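Equipment Review: The Plisteck Graphite Drawing Set
Prepared for the Wunside Art Education Service by Helmi Hyvönen

The Plisteck graphite set was assessed over one teaching term with beginner and intermediate drawing classes. The set contains pencils from 4H to 6B, a kneaded eraser, a paper stump and a short metal sharpener. It is sold to schools and adult education centers, and the manufacturer recommends it for students with no previous experience.

The pencils performed well overall. The harder grades hold a point through a full session of construction lines and leave little mark once erased. The HB and 2B are the strongest in the range, with an even, slightly silvery tone that suits animal studies and simple still life. Students were able to build a smooth gradient on ordinary cartridge paper without scratching the surface.

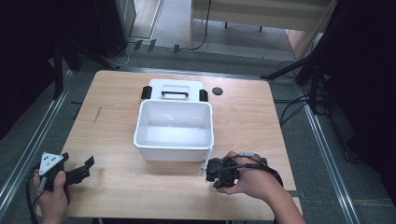 The softer grades are less consistent. The 4B is darker than expected and sits very close to the 6B, so that a student working through a value scale will find a gap after the 3B and almost no step at the end. Several of the 6B pencils had leads set off center, and these broke repeatedly in the sharpener. Plisteck replaced the faulty pencils on request, although the replacements took most of May to arrive.

The kneaded eraser lifts graphite cleanly and is suitable for highlights in fur and feathers. It becomes saturated sooner than the Sutcliffe eraser currently supplied to our classes. The paper stump is adequate. The sharpener is not recommended for the soft grades, and instructors may prefer to prepare those pencils with a knife before class.

Eino Halonen, who teaches the Wednesday portrait group, used the set alongside the Trarnora pencils and preferred the Trarnora range for deep shadow. He found no meaningful difference in the middle grades. 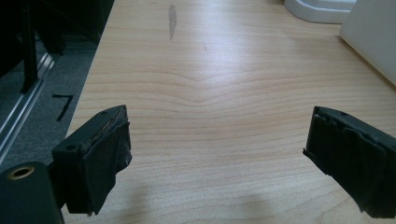 Is the set suitable for a first drawing course?
For a first course, the grades from 2H to 2B cover everything that is taught, and their quality is good. Students who continue to tonal work should buy a separate 6B from another maker.

Rating: 4 out of 5. The set is approved for beginner classes. Intermediate groups should continue with their present supplier until the soft grades have been reviewed again.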